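Can a robot put the groceries away yet?

Short answer: getting there, and I'm thrilled! Bimla Negi and I spent Wednesday morning at the Bendska workshop in Bilthorpe, where her group is teaching an arm to do the dull jobs most of us put off until after tea. Packets are the current favourite. They're thin, they slide, and every brand picks its own shape and colour.
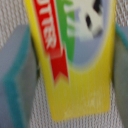 Bimla reckons gripping is the easy half now. Letting go neatly, on a crowded pantry shelf, is where the hours go (she has logged 131 tries at one shelf alone). Folding towels is still a dream, and I wouldn't trust it near eggs. But two years ago I'd have said none of this would leave the lab, so I'm happy to be wrong.

Teodora Leka is off to see the shop-floor version next month and will report back.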